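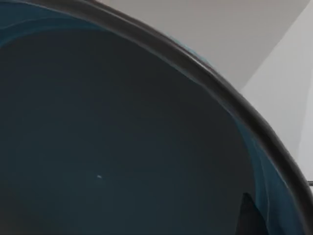

¿Qué estamos montando?

Un brazo de sobremesa que recoge la cocina, hecho entre cuatro en el taller compartido de Prultville, y su gemelo simulado para ensayar sin romper vajilla. ¡Nos lo pasamos en grande! El cuenco azul es nuestra prueba favorita, con ese borde oscuro y grueso que se curva y un interior tan oscuro que cuesta juzgar la profundidad. Si la pinza aprende a agarrar por ahí, lo demás va rodado.

¿Hace falta tener el brazo para empezar?

No. Usman Chaudhry estuvo meses trabajando solo con la simulación, en un portátil de segunda mano. El brazo lo imprimimos después.

¿Cuánto cuesta?

400 euros en motores, tornillería y fuente. El plástico va aparte (y se gasta más del que uno cree, los dedos los hemos rediseñado dos veces).

¿Cómo es la cocina virtual?

Sencilla: encimera, fregadero y unos cuantos objetos que se pueden mover de sitio. 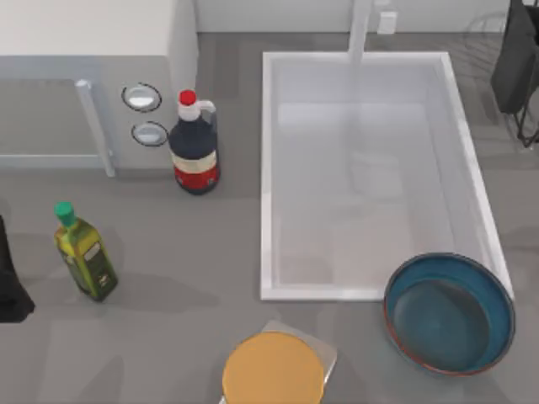

Mercy Wanyama cambia las posiciones antes de cada tanda para que el programa no se las aprenda de memoria. Llevamos 3,200 intentos guardados y seguimos sumando.

¿Puedo pasarme a verlo?

¡Claro! Pregunta por Joyce Simiyu. En septiembre abrimos otro grupo.

Imprimir
Enviar por correo electrónico

Entradas relacionadas
Dedos de pinza: versión 2
Calibrar los motores del hombro
Fuentes de alimentación: dudas habituales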